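4. Cost Structure and Procurement Planning

4.1 Scope of the budget model

The preceding section set out the tasks selected for the housekeeping study. This section describes how the equipment for those tasks was costed, in what order it was bought, and which assumptions the authors would revise. The intended reader is a laboratory or a service operator that must submit a purchase plan before any trial has taken place, and that will be held to the plan once it has been approved.

All amounts are given in the accounting units used by the Shakya program, under which the work was funded. Salaries are excluded, as are rent and building services. Prices are those quoted to the program on 2020-11-03 and have not been adjusted for later changes. Quotations were requested from two suppliers, Molletari and Flastovine, on the basis of the same written specification.

4.2 Direct equipment costs

The two-arm manipulation unit was the largest single item. Molletari offered a complete unit at 3,958 units of account, including the controller and one year of support. Flastovine quoted a lower price for the arms alone but listed the brackets, cable sets and controller separately, and the total could not be fixed until the mounting arrangement had been decided. The complete unit was chosen. The difference in price between the two offers was small enough that the staff time needed to assemble the second would have absorbed it.

Three further lines were entered under direct equipment. Spare fingers and brackets were budgeted at 600, cables and connectors at 611, and bedding and other soft goods at 889. Together with the unit itself, these lines form the direct equipment budget for the first year.

The figure for soft goods drew questions during internal review. Bedding is often treated as a minor consumable and charged to a general account. In bed making and related work, however, the textile is the object on which every trial depends, and its condition affects the results. A duvet that has been washed many times does not fold or drape as it did when new. The program therefore required that each set of bedding be replaced on a fixed schedule, and the cost of doing so had to be stated in advance.

4.3 Choice of the work site

An early version of the plan called for a bed frame to be installed in the main laboratory. This option was rejected. A furnished bedroom imposes limits on reach and movement that an open laboratory floor does not, and a machine purchased for the open floor may prove unsuitable for the room in which it is expected to serve. Walls and headboards restrict the approach to the pillows. Doorways determine the largest base that can be brought in. Cables must reach the arms without being drawn under the bed.

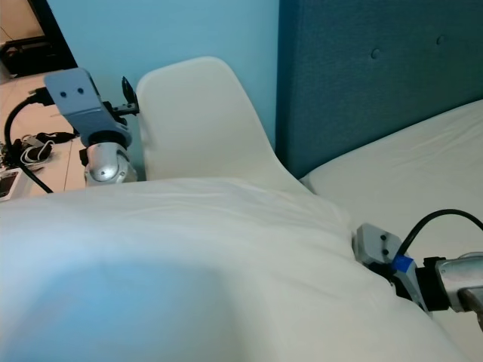 Figure 4. Two-arm work at a bed with a white duvet, an upright white pillow and a dark teal headboard.

Site costs were entered as a separate heading so that they would not be hidden within the price of the unit. They cover floor protection, power distribution, door clearance and the return of the room to its former condition. The authors recommend that other groups adopt the same practice. When site costs are merged with equipment costs, a reviewer cannot tell whether a second room would cost as much as the first, and requests for expansion become difficult to assess.

Cable management deserves particular mention. The first draft of the budget contained no line for it, and the amount given in Section 4.2 was added only after the room had been measured. Cable lengths specified for a bench are seldom correct for a bed, where the arms must travel over a wide and uneven surface and the slack must be kept clear of both the textile and the floor. Longer cables were ordered in the first round, together with a reserve set of each type.

4.4 Order of purchase

Purchases were divided into two rounds. The first included the manipulation unit, the cable sets and half of the bedding. The second included the remaining bedding and all spare parts other than those needed to begin work. The division was made for reasons of both cash flow and information: the rate at which small parts would wear in contact with cloth was not known, and a full order at the outset would have committed funds to parts that might not be the ones required.

The drawback of this approach is delay. Suppliers do not hold small mechanical parts for indefinite periods, and an order placed late in November may not be filled before the end of the financial year. The plan therefore set a latest date for the second round and named the officer authorized to release the funds. If the date passed without a decision, the original parts list was to be ordered unchanged.

4.5 Software and support

The scheduling and logging software, Irik, was already licensed to the program and carried no direct charge. It nevertheless appears in the plan with a value of zero. Leaving it out would have given a false impression to any group without such a license, and would have made the total appear complete when it was not.

Support after the first year remains an open item. Molletari provided terms for renewal but would not fix a price. The authors entered no amount and marked the line as unresolved, a choice that was accepted with some reluctance. An estimate would have been easier to approve – and would very likely have been read later as a commitment.

4.6 Limits of the model

The model covers one unit in one room. It does not address the sharing of a unit between rooms, for which transport and repeated setup would have to be costed. It assumes that bedding is of a single type and size, and that laundry is handled under existing building contracts. Operators who pay for laundry by the item should add a line for it next to the soft goods heading, with the replacement schedule stated on the same page. The treatment of depreciation follows the rules of the funding program and is given in Appendix B.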